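Learning to live with an old car

5 Jul 2023

by Deligiannis

I've been meaning to write something about the car for months now, and every time I sit down to do it I end up going outside to look at her instead, which tells you most of what you need to know about how things stand between us.

She is seventeen, or 17 if you're filling in an insurance form, and I bought her in December on a wet afternoon when I really should have been buying a nice dull hatchback with heated seats. I had the money set aside and everything. But the dull hatchback was sold by the time I got there (the chap was very sorry and offered me a cup of tea), and on the way home I passed a green estate on somebody's drive with a handwritten card in the window. The price on the card was 1,598 pounds. I've never got to the bottom of the 98. I rang the number from the pavement, we talked about dogs for a good while, and I drove her home the following evening with one headlamp pointing at the sky.

I should say that I am no mechanic. My father was good with his hands and I used to hold the torch for him, always, it seems, in slightly the wrong place. What I took from those evenings was a love of the smell of a garage and no useful knowledge whatsoever. So when people hear that I run an old car they tend to imagine me in overalls, and I have to let them down gently. I own one pair of decent gloves, a tyre gauge that was a birthday present and a tin of grease I have never opened.

What I have learned is how to listen. A new car is so quiet that you stop hearing it after a week, but an old one talks to you all the way to the shops! There's a small tick when she is cold, and a sort of contented hum at 50, and on the long hill out past Lusomden she has a groan that worried me dreadfully in the first month and that I now find rather companionable. I know the squeak of the back door from the squeak of the luggage cover. I know that the rattle under the passenger seat is a travel sweet tin that has got itself wedged in the runner, and that I'll never get it out without taking the seat with it.

So I noticed straight away in the spring when there was a new sound. It was a buzz, low down, only when pulling away, like a bee in a biscuit tin. I did what I always do, which is turn the radio up for a fortnight, and then I did what I ought to have done to begin with and took her to Wirivetti.

Wirivetti is the garage on the old Hovon road, and I can't recommend it warmly enough to anyone within reach. They don't have a coffee machine, or a screen telling you where you are in the queue. They have a bench with a cushion on it and a pile of gardening magazines, and they ring you up and talk to you in ordinary words. The buzz was a heat shield that had worked loose. It took them 15 minutes and they charged me less than I'd have spent on lunch, and while they were about it they told me kindly that the rest of the exhaust would want thinking about before next winter.

Well, I've been thinking about it ever since! It's a funny part of a car to become attached to. You never see it. You can own a vehicle for years and polish every inch of the bits the neighbours look at and have no idea what is going on underneath, where it's all pipes and bends and brackets, every piece of it shaped to squeeze past some other piece. I've become quite the bore on the subject, and have been known to crouch down in supermarket car parks.

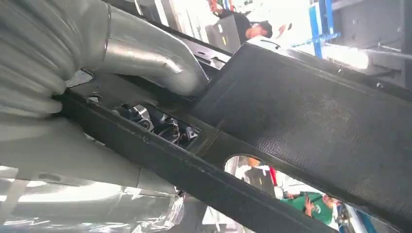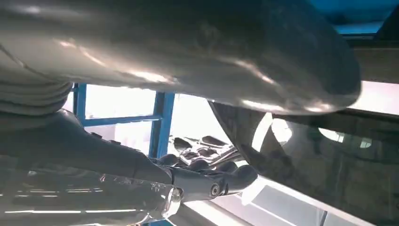

Bright silver bends in those two, and then some sheet metal lying flat on a table. 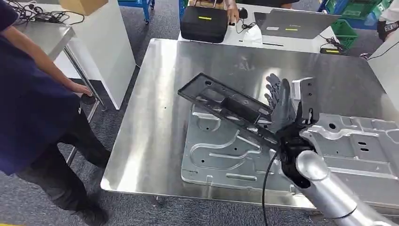 The sum I've been quoted for a new back box and the fitting of it is rather more than I'd like, and I did have a wobble. A friend sent me a very sensible message with a lot of arithmetic in it, all about how much I'd spend over the next few years compared with a monthly payment on something newer. I read it twice and I couldn't fault it. But the arithmetic left out the drive to the coast in May with the windows down and both bicycles in the back, and it left out the boot, which will swallow a chest of drawers with the door shut. It left out the old gentleman at the petrol station who had the same model when his children were small and wanted to sit in the driver's seat for a minute, and did.

So I'm keeping her. I've started a jar on the kitchen windowsill, and there is 80 pounds in it already, mostly from not buying magazines now that I can read the ones at the garage. If the jar is full by the autumn she'll have her exhaust then, and if it isn't she'll have it anyway and I'll eat a lot of soup.

In the meantime I have a job of my own to be getting on with. The driver's door pocket has split along the bottom and everything I put in it drops on to the carpet when I go round a roundabout. I've bought some glue and I've read the instructions, and tomorrow, if it stays dry, I'm going to have a go at it.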